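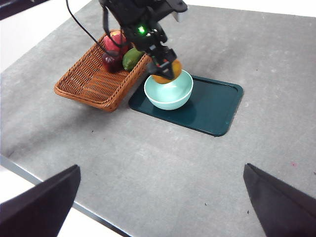
Last changed: February, with version 3 of the files

Didedus Decision Diary Collection

Summary
The collection holds 3000 short diary entries in which adults describe a choice they were putting off. Entries were written in English by 118 participants and gathered by the Hlongwane Centre for Everyday Judgement. Each entry is stored with the writer's own rating of how hard the choice felt.

Contents
entries.csv: one row per entry, with participant code, topic, text and rating.
topics.csv: the list of topics, including work, housing, family and money.
removed.csv: codes of the 233 entries withdrawn before release, without their text.

Intended use
The material is suited to the study of hesitation, regret and competing wishes in ordinary writing. It must not be used to assess the mental health of any person, nor to select candidates for employment.

Known limits
Participants chose their own topics, and money is over-represented. Ratings were given on the evening of writing and were not revised. Spelling has been left as written. Names of people and streets have been replaced by a dash.

Access
Files may be requested through the Flastodness archive. Applicants should state the purpose of their work and the name of a supervisor, where there is one.

Contacts
Collection and consent: Orla Mac an tSaoi
Files and corrections: Finbarr Madigan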